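【求助】分拣工位想上一台二手机械臂，预算这样排合不合理？

发表于 01/03/2018 版块：设备采购与预算

楼主 邵倩茹（Qianru Shao）
各位前辈好，潜水很久了，第一次发长帖，写得啰嗦请多包涵。
我在一家做小件回收和再分拣的厂子里管设备，厂子不大，就叫它Hikdale吧，同行里可能有人知道。我们每天收进来的东西特别杂，塑料杯子、小轮子、玩具零件、瓶盖、断了的把手，什么都有，现在全靠人站在料箱边上一件一件往外拣。去年年底老板去外地看了一圈，回来就说今年一定要上一台机械臂，先做一个试验工位，做得好再铺开。
老板给的总数是166千元，税也算在里面，多一分都要重新打报告。我自己先列了一个单子，大家帮我看看：
机械臂本体（二手六轴，带控制柜和示教器）：100千元
夹爪和快换：22千元
相机和支架：15千元
底座、台面、料箱、夹具：9千元
线缆、气管、扎带这些杂的：2千元
安装调试：12千元
机动：6千元
加起来刚好166。我知道机动留得太少了，可是每一项我都舍不得砍，晚上躺在床上还在想这个事情，家里人都笑我。
报价是一家叫Ironlow的集成商给的，人很客气，电话里讲了快一个钟头。还有一家Dulteo也在谈，价钱高一截，不过答应包培训。先谢谢大家了！

1楼 曹老师傅_沛宇
小邵你好，看你写得这么认真，我泡了杯茶坐下来慢慢给你回。
先说大的：总数不算离谱，试验工位嘛，大家都是这么起步的。我比较担心的是线缆那一项，两千块，这个数字我一看就替你捏把汗。二手臂子到了现场，原来的管线包大多是按人家以前的工艺配的，你换了夹爪，信号线要重新走，气管要重新走，手腕那一段还要留够余量，绕一圈、扎一道、再试着转一转六轴，看看会不会绷住。这些活看着零碎，材料不贵，可是高柔电缆按米算，接头按个算，加起来就不是两千了。我们厂前年做过一个类似的，单这一块就花了九千多，还不算后来磨断了重买的那根。
我的意见，线缆提到八千，从本体里面砍。二手的还可以谈，你跟他们磨一磨，多喝两次茶，价钱总能下来一点的。

2楼 殷雨曦
不太同意楼上。本体的钱千万别砍。
我们前年图便宜收了一台，到货才发现减速机有间隙，重复定位怎么调都飘，后来修了两回，修的钱够买好几套线缆了。小邵你现在要问清楚三件事：运行小时数有没有记录，减速机油有没有换过，控制柜的版本还能不能买到备件。这三个问题对方要是含糊，那就换一家，不要不好意思。
真要砍就砍相机。试验阶段用便宜的工业相机完全够，光源弄好一点比什么都强。你们料箱是什么材质？如果是金属内壁，反光会让你很头疼的，我先给你打个预防针。

3楼 邵倩茹（楼主）
谢谢曹老师，谢谢雨曦姐！你们两个意见正好相反，我看得一会儿点头一会儿摇头的，哈哈。
雨曦姐问的料箱，目前打算用金属的，灰色，长方形。塑料的也考虑过，工人说金属的耐摔。反光这个我完全没有想到，记下来了。运行小时数我明天就打电话问Ironlow。

4楼 阿坎达_Jamila
大家好，我中文是后来学的，写得不好请原谅。我在Li做夹爪选型，做了好几年，所以只讲夹爪。
二十二千元买夹爪加快换，我觉得可以，但是请先不要买快换。你们是一个试验工位，一种夹爪先跑起来，跑一段时间你才知道哪些东西夹不住。杯子和轮子是很不一样的东西：杯子壁薄，侧躺着的时候夹爪要伸进去或者从外面轻轻夹；轮子平放在箱底，又矮又圆，手指的尖端要很薄才能下得去。料箱靠边、靠角的地方最麻烦，手指还没碰到东西，夹爪的身体先碰到箱壁了。所以手指宁可细一点、长一点。
手指自己做几套，铝的也好，打印的也好，很便宜。省下来的钱放进机动里面。

5楼 曹老师傅_沛宇
Jamila讲得好，手指自己做这一条我举双手赞成。
雨曦说的我也认真想了，本体的确是心脏，我收回一半的话。那么小邵，你看这样行不行：本体不动，快换不买，这笔钱先给线缆，剩下的归机动。这样我们几个就不用吵了嘛。

6楼 姚凌云
曹师傅脾气真好，我来当一回恶人吧。
我觉得这张单子最大的问题是没有安全这一项。围栏、门锁、急停，或者至少一台扫描仪，一样都没看见。试验工位也是工位，旁边总归有人走来走去。我们单位当时也是先把臂子装起来再说，结果安全验收那一关没过，停了整整一个半月，老板每天路过都要叹一口气。
另外安装调试十二千元，Ironlow包含几天？来几个人？食宿算谁的？合同里一定要写，电话里讲得再热情也没有用。

7楼 邵倩茹（楼主）
凌云姐，你这一条把我吓得坐直了！安全真的漏了。我当时以为围栏可以用车间里旧的拼一拼，门锁根本没想。
料箱和台面那九千，各位觉得够吗？我还想过找人焊一个专门的架子把箱子固定住。 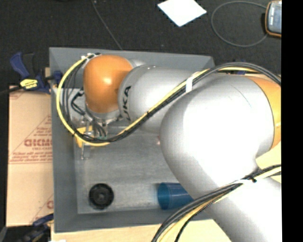
8楼 曹老师傅_沛宇
固定料箱千万不要一上来就焊架子。木头台面，几只木工用的快夹，把箱壁往台上一夹，又牢又好挪，夹子一只才几十块钱。试验阶段箱子的位置你要改很多遍的，今天往左挪一掌，明天往后退两指，焊死了你会后悔。等位置定下来了，再做正经的工装也来得及。九千足够，我看还能剩下不少，剩下的正好给凌云说的安全门锁。
还有管线，走到大臂上面的时候弧度留大一些，扎带隔一段扎一道，不要扎得太死。我徒弟第一次扎的时候勒得像包粽子，我让他全剪了重来。

9楼 殷雨曦
夹子这个我保留意见。夹子的手柄会翘在外面，编路径的时候要把它们也算作障碍物，不然手腕一低头就撞上去了。我宁愿在台面上钉几块挡条，平平的，什么都不挡。当然挪箱子是麻烦一点，各有各的好处吧。

10楼 曹老师傅_沛宇
挡条也行，雨曦说得有道理。不过夹子朝外装，手柄往没有路径的那一边放，撞不着的。我们两个下次见面当场比一比，输的请吃面。

11楼 阿坎达_Jamila
我支持夹子，但是请小邵在仿真里面把夹子画进去，画大一点。

12楼 邵倩茹（楼主）
大家太好了，我一边看一边把单子重新排了一遍，请再帮我把把关：
机械臂本体：100千元（前提是小时数和换油记录拿得出来）
夹爪，不带快换：13千元
相机和光源：13千元
台面、料箱、夹子：4千元
线缆气管：8千元
安全（门锁、急停，围栏用旧的补）：9千元
安装调试：12千元
机动：7千元
还是166，一分没多，我自己都有点得意。Dulteo那边我也请他们按这张单子重新报一次，培训单独列出来，这样两家才好比。

13楼 姚凌云
舒服多了。机动还是偏薄，不过比第一版强。旧围栏请量一下高度，再量一下到臂子最远点的距离，距离不够的话，旧的不如不用。
顺便问一句，电费和保养有没有跟老板讲过？我们那台去年光保养耗材就花了大约854元，不算多，可是没进预算，报销的时候还被问了半天。

14楼 邵倩茹（楼主）
还没讲……明天一起写进报告里去。围栏我下了班就去量，卷尺已经借好了。Ironlow说下周可以去他们库房看那台臂子通电，曹老师您要是有空，能不能陪我走一趟？路费我来出，面也我来请。

15楼 曹老师傅_沛宇
有空有空，你定日子，提前一天给我发个消息就行。让他们把控制柜的门也打开，我要看看里面的灰。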